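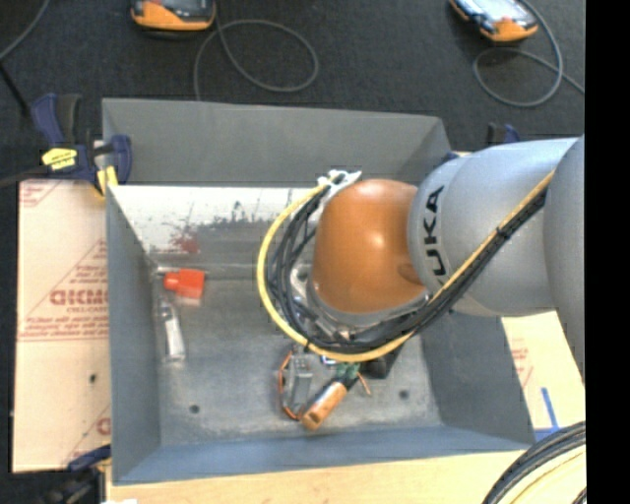 Is it too late to start tomatoes from seed in the middle of May? For me, yes, so I buy seedlings for the big ones and only sow cherry types this late.

OK, a little thread, as I have now been asked this by half my building. 16 May 2018 and my balcony is finally warm enough at night to leave things out.

I started 21 seeds back in early spring, all from one Kinnear packet. Nine came up. Then I put them out on a sunny afternoon, forgot about them, and the wind flattened three. So six plants. I was so mad at myself!

Hardening off is boring but please do it. An hour outside the first day, a bit longer the next, back in at night. Mine get the shady corner by the door first, then the railing.

The six that made it are in the big Truvley pots now, one each. I pinched off the bottom leaves and buried the stems deep — they root all along the part that's underground and it makes a much sturdier plant.

Dirt! I used the Gunel potting mix again. It's a little heavy so I stir in perlite (a couple of handfuls per pot, I don't measure). Last year I skipped the perlite and the pots stayed soggy for days after every rain.

Someone asked about eggshells in the hole. I did it one year and dug them up in October looking exactly like eggshells. They go in the compost now.

Cherry tomatoes I sowed last weekend, right in the window box, and I can already see two tiny green loops coming up. I know they'll be late. I don't care, late tomatoes are still tomatoes and by then I'm sick of zucchini anyway.

If you're buying seedlings, skip the tall ones that already have flowers. Get the short fat dark green ones, even if they look less exciting. I got a pair at Trorudik on the avenue and they've caught up with my own already, which hurts a bit.

Water in the morning, at the bottom, not over the leaves. I've been filling an old juice jug and going back and forth to the kitchen like 1000 times a day — no hose up here.

Next on the list is basil, and I still need to find stakes taller than the ones I have. If you've got a cheap source for those, send it my way please!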